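Mosquera Recipe Cards

Hi! I typed up my grandmother's recipe cards, all 237 of them, and put them in one plain CSV so my cousins would stop texting me for the flan. 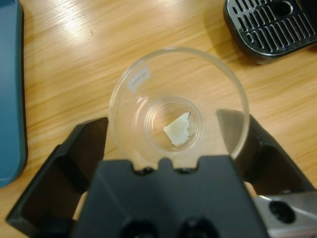

By Reinaldo Tavares
July 2026

One row per card: title, ingredients, steps, notes. I kept her spelling (sorry, spellcheck) and left oven temps blank where she just wrote "hot." 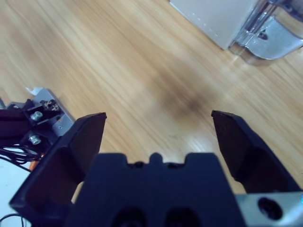
2 min read

Known problems: card 12 is in there twice, and the soups still need tags. Use it however you like, and send fixes my way!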